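Checking camera views before a planning run

This page applies to the Erkwood simulator and the Palumbo planner. Complete the steps below before any plan is sent to the arms.

1. Load the apartment world and set the random seed to 613.
2. Open the viewer and select the wrist and body cameras in turn.
3. Confirm that the gripper fingers are visible in each view and that the image updates when the arm moves.
4. Save one still from each view with the run record.

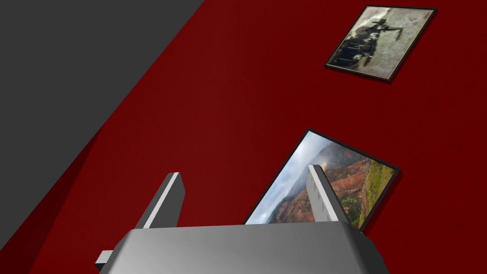
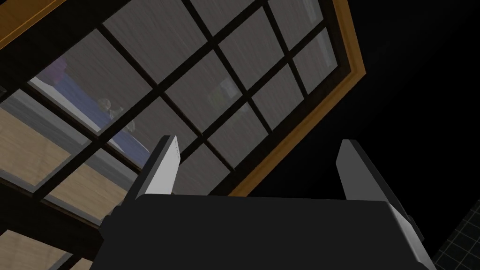

Gripper fingers open in both views above.
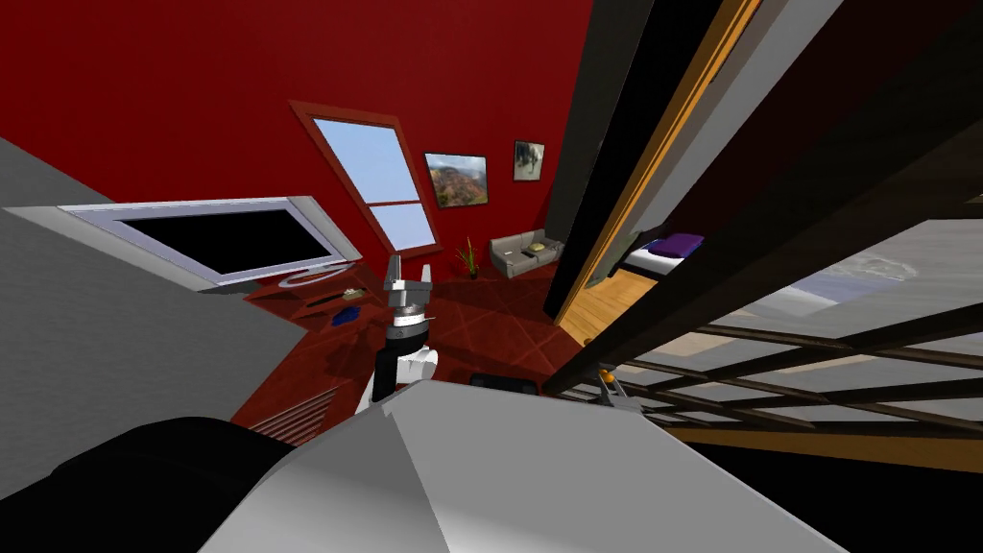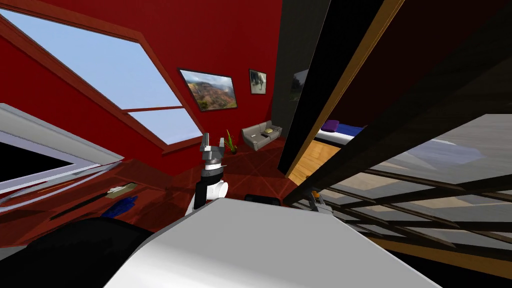 Why does the planner reject a target that is plainly within reach?

The most common cause is an old camera transform. The planner checks each target against the last saved transform - not the live one - and stops if the two differ by more than 4 mm. Run the calibration tool again, reload the world and resubmit the target. If the fault remains, send the log to Janka Halás at Cornby.

5. Close the viewer before starting the run, as it slows the planner.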